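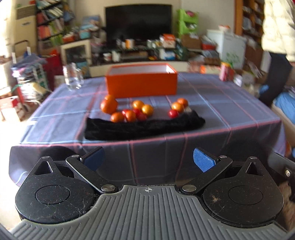

Citrus and tomatoes on the blue plaid cloth

The larger orange fruit is at the left, with a smaller orange in front of it. The cherry tomatoes run from golden through to red. The black fuzzy cloth is stretched across the table, with the fruit on it and just behind it. The orange box with the white interior stands open at the back, beside the glass mug.

About this gallery

This page belongs to the kitchen table pages of the Tusteck Seed and Fruit Exchange. The exchange is a small group of backyard growers in and around Lultgate who swap seed, cuttings and surplus fruit. Serpil Karabulut keeps the gallery and writes the captions. The page was last revised on May 15, 2018.

Most of what passes through the exchange is tomatoes, and most of those are cherry types. Members asked for a place where they could look at the colours side by side before deciding what to sow. The seed list has 72 entries and the names are no help. Two packets marked "gold" can ripen to quite different shades, and one member's "orange" is another member's "red, nearly ready".

Notes on colour

Red. The easiest to judge and the most often picked too late. We pick when the shoulders have coloured fully and the fruit comes away at the knuckle with a light bend. If you have to tug, leave it another day. Red fruit left on the vine after rain will usually split.

Orange-red. Some varieties stop at this shade and some are only passing through it. If you are growing one for the first time, leave a single truss alone and see where it finishes before you write the colour on a packet. Several entries on our list have been corrected this way.

Orange. A good colour for salads with citrus, where red tends to take over the plate. The skins on our orange types are a little thicker than the reds and they keep well on the bench.

Golden and golden-orange. Sweet and low in acid in most gardens. Birds seem to leave these alone for longer, though the netting should still go on when the first fruit turns. Golden fruit bruises easily and the marks show, so carry it in a single layer.

Notes on the citrus

We grow citrus mostly in tubs. Fruit size varies a good deal on the same tree, and a small orange is not necessarily an unripe one. Judge by weight in the hand. A fruit that feels light for its size is generally dry inside. Thin the young fruit if you want larger ones, leaving a hand's width between those that remain.

Citrus is swapped by the piece and tomatoes by the cup. Please don't bring fruit with gall wasp or scale on the stem, and cut the stem short so it doesn't puncture the others in the bag.

Saving seed

Choose ripe, sound fruit from a healthy plant. Squeeze the pulp into a jar with a little water and leave it for up to 4 days, stirring once a day, until the gel has come away. Rinse in a fine sieve and spread the seed on a plate or a coffee filter. Paper towel sticks to the seed and is best avoided. When the seed is dry, put it in a paper envelope and label it straight away with the variety, the colour at full ripeness, and your suburb.

Hybrids may be swapped as fruit but not as seed. If you're unsure whether yours is a hybrid, write "unknown" on the envelope.

Names on the list

Hellström, entry 13, is a golden cherry with long trusses and needs a tall stake. Hinel, entry 14, is a compact red that does well in a pot and has been the most requested packet for the past two seasons. Both were named by the members who first brought them in, so you won't find them in a catalogue.

Seed requests for spring sowing close at the end of August. Please send a stamped envelope with your request and list a second choice for each colour. Corrections to the captions or the colour notes can be left with Serpil at the Lultgate swap table.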